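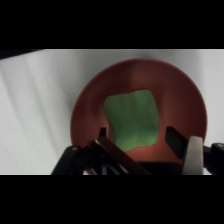 The gripper reaches into a bowl holding a green sponge-like block on one of the demonstration tables at Jedero.

Visitors to the Jedero workshop in Burnen were able to watch robot arms handle soft household items on Thursday, when the company opened its doors to the public for the first time since it moved into the old printworks on Luik Street.

The open day ran from mid-morning until early evening and drew 200 people, according to the company. Entry was free but had to be booked, and the later slots were full by the start of the week.

Jedero makes software that helps robot arms pick up things that squash, bend or slip. Most of its work is for packing firms and commercial laundries. For the open day the staff set up arms on covered tables and had them work through short jobs with bowls, sponges, cloths and packets of rice, all within a few feet of the public.

"We didn't want a film on a loop and a tray of leaflets," said Zane Paju, who runs the workshop. "People can see a film at home. We wanted them to stand next to the thing and watch it have a go, and watch it get it wrong as well."

It did get it wrong now and then. During the first session after lunch one arm closed on a folded cloth, lifted it and dropped it on the floor, to some applause. A member of staff put the cloth back and the arm tried again. Paju told the group that dropped items were logged in the same way as successful ones, and that the team went through both at the end of each day.

The bowl task was shown at set times through the day. In it, the arm has to reach into a bowl, close its fingers on the item inside and move it to a spot on the table. A small camera at the wrist looks down past the fingers, and its pictures were put up on a screen so that visitors at the back could follow.

Chun-yin Yeh, an engineer who has worked on the gripper for two years, said bowls were harder than they looked.

"The sides get in the way," she said. "On a flat table you can come in from more or less anywhere. With a bowl you have to get both fingers down inside the rim, and if you touch the side you can push the whole bowl along. Then your item has moved and you have to look again."

Soft items bring a second problem, she said. Squeeze too little and the item slides out. Squeeze too hard and it changes shape, so that it may not sit in the fingers as expected when it is put down.

Yeh said the team repeats each task many times before changing anything. A new item is tried 400 times as a matter of routine, with its position altered between tries. The results are then compared with those for items already tested. She said it was slow work and that a good part of it was putting things back where they started.

Visitors were given the chance to do that job themselves. In the afternoon, small groups took turns to place an item for the arm to find, with a member of staff at the stop button. Children under 12 needed an adult with them. Several of the younger visitors tried to hide a sponge under a cloth, and staff let them.

A second room had a hand-operated gripper on a bench, with no motor, so that people could feel how much force was needed to hold different objects. A queue for it went out into the corridor for much of the afternoon.

Not all the questions were about the machines. At a talk in the canteen, one man asked whether the arms would replace people in the laundries where they are being tried. Paju said that the firms using them had moved staff to other parts of the building so far, but that he could not speak for what they would do in future. He said he would rather be asked than not.

Another visitor wanted to know when she could have one at home to do the washing-up. Yeh said she would not expect it soon. The arms on show need a clear table, good light and someone close by, she said, and they are much slower than a person.

The talk was followed by a short presentation from Kamix, which supplies metal parts to the workshop and has taken on two apprentices this year. It is looking for more, and left application forms at the front desk.

Jedero employs 20 people in Burnen. It moved to the printworks from a smaller unit on the other side of the river, where there was no room for visitors. Paju said neighbours had been asking what went on behind the blinds, and that the open day was partly for them.

School visits will start in October, with one class at a time and the same set of tasks. The company said three local schools had already asked for a place. Teachers can book through the front desk at the printworks, and there is no charge.

A second public open day is planned for the spring. The workshop has step-free access from the yard at the back, but parking on Luik Street is limited, and visitors are asked to use the car park by the station.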